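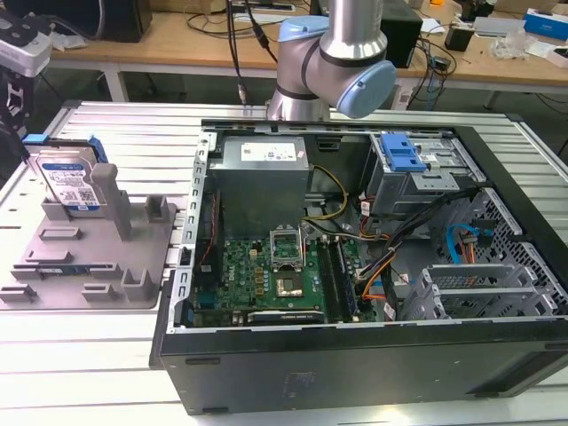

Perkine Bench Kit: printed fixtures for desktop PC work

Price: 700 euros, complete
Sold by: Druta
Updated: 29/08/2022

Hi, I'm Arne Lenz, and I design and print the Perkine kit. If you're trying to get an arm to take desktop computers apart (or put them back together, which is a lot more fun and a lot more annoying), you've probably spent weeks making holders for things instead of working on the job itself. I sure did! My first drive holder was a sawed-up shoe rack. So I started drawing proper ones, a friend at Starnon asked for a set, and now it's a product with a price and everything.

The main piece is the fixture tray. It goes next to the computer case and gives every part a place to stand, with raised pegs and short walls so that a part ends up in the same spot each time. Full-size 3.5-inch drives stand upright in the back left slot, and you can leave the drive bracket on. Memory modules get their own low holder. I've changed that holder more often than any other part of the kit, and I'm finally happy with it.
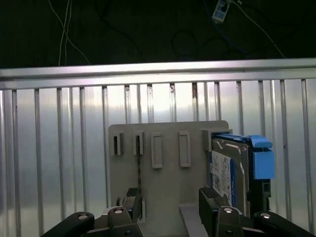 The slot panel is the part people write to me about the most. It started as a side project for Peeters, who wanted to practice drive swaps without tying up a whole computer, and I liked it so much that I put it in every box. The holders come in different widths and they stand side by side across the face of the panel. A hard disk in its blue caddy goes in the wide one at the far right, with the caddy's handle sticking out past the edge of the panel, so you've got something to aim for. Start with that one! The narrow open-fronted ones on the left are for when you're feeling brave.

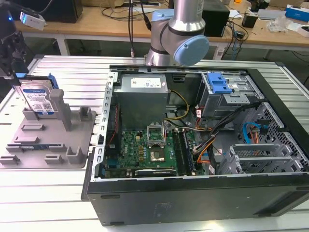
Tray to the left of an open Dell tower, with a drive and a memory module in their places.

What you get in the box:

Fixture tray, gray
Slot panel with base plate
28 mounting screws and a hex key
Print files for every part, so you can make your own spares

You'll need to bring your own arm, gripper and computers. I don't sell those, and please don't ask me which arm to buy, I'll talk for an hour.

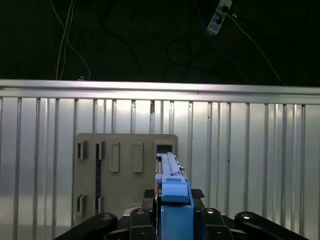 Close work at a square opening, seen from the wrist.

How does it hold up? I ran one tray through 3,639 drive placements before I replaced the back slot, and the rest of that tray is still on my own bench. Spare slots are cheap and they swap out in a couple of minutes. Other colors are possible if you order early, though I only print gray between now and November.

The current batch is 100 kits. Orders go through Druta, but questions about fit come straight to me, so send the make and model of your case along with a photo of the inside and I'll tell you if the tray suits it.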